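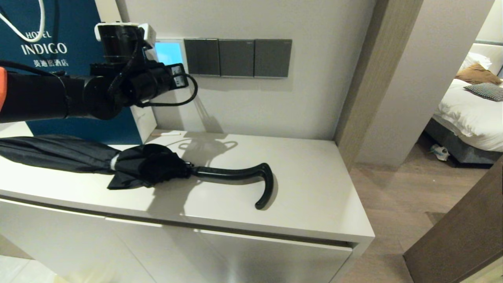

Figure 1. Arm and gripper in front of the wall-mounted switch panel.

Regional Sales Reporting for Video Games: A Comparison of Boxed and Download Figures at One Independent Publisher

Student project report, Games Business module
Maricruz Contreras
August 2022

1. Background

Publishers of video games often announce sales by country, but the figures are seldom put together in the same way. One company may count copies shipped to shops, another copies sold through tills, and a third may add downloads to either of these. A ranking of publishers within a single country can change depending on which method is used.

This project looked at the records of Bruvora, a small publisher of puzzle and farming games for handheld consoles. The company has an office in Clornley and sells through independent shops, two chains and the console makers' own download stores. Bruvora agreed to release weekly figures for 12 titles on the condition that the titles were coded and that prices were left out. They are referred to below as T1 to T12.

2. Aim

The aim was to find out how far the order of the titles depended on the counting method, and whether one method could be recommended for the publisher's yearly report.

3. Data

Three sources were used.

Shipment records. These came from the distributor, Ibarra, as one spreadsheet per quarter. Each line gives a title, a shop code, a quantity and a dispatch date. Returned stock is held in a separate file and had to be matched by hand.

Till records. A total of 58 shops supplied weekly sales. The chains sent their figures directly and the independents used a shared web form. Gaps were left as gaps and were not filled with estimates.

Download records. Store reports were supplied by month. A month was divided evenly across its weeks, so the weekly download series is smoother than it should be and cannot be used to study the effect of a short promotion.

The shipment and till files used different title codes. The matching table is given in Appendix A. After duplicates had been removed, 437 lines remained in which a shipment could not be linked to any shop in the till data. Most of these were small orders to shops that did not take part. They were kept in the shipment totals and left out of the sell-through calculation.

4. Method

For each title, four totals were worked out: shipped, shipped less returns, sold through tills, and sold through tills plus downloads. The titles were then ranked under each total. Where two titles had the same rank, the earlier release was placed first.

Bundles caused some difficulty. T4 and T9 were sold together in one box during the winter period. Ibarra records the box as one unit, while the shops record it as one unit of T4 only. For this report a bundle counts as one copy of each game. The ranking was run a second time with the bundle left out, and the results of both runs are in Appendix B.

All calculations were carried out in a spreadsheet. A second copy was built from the raw files to check the first. Two errors were found, both in the returns column, and were corrected before the ranking was made.

5. Results

The first and second titles were the same under all four methods. Below them the order was less stable. T7 was third by shipments but dropped to sixth once returns were taken off, as a large October delivery had mostly come back from one of the chains. T11, which had a very small boxed run, was last by shipments and fifth when downloads were included.

Taking returns off the shipment figure brought the ranking closer to the till ranking in most places. The remaining differences were among titles released near the end of the period, when stock was still on the shelves.

Leaving out the bundle moved T9 down by two places. T4 did not move.

6. Discussion

Gross shipments are the easiest figure to obtain, and they are complete. They also favour titles with a large opening order. For a publisher of this size a single chain can move a title several places, as T7 shows.

Till sales plus downloads give the best view of what customers bought, but the till data covers participating shops only. Ridside, the largest independent in the sample, joined the web form ten weeks after the start, so titles released before that point are undercounted. The size of the undercount is unknown.

Downloads do not pass through the distributor, and a yearly report based on Ibarra's files alone would leave T11 at the bottom of the list.

7. Recommendation

Bruvora should publish shipments less returns and downloads as two separate columns, with the treatment of bundles stated in a note under the table. Till figures should be kept for internal use until more shops report every week.

8. Further work

Weekly download figures should be requested from the stores. The returns file should carry the same title codes as the shipment file, and Ibarra has been sent a copy of the matching table for this purpose.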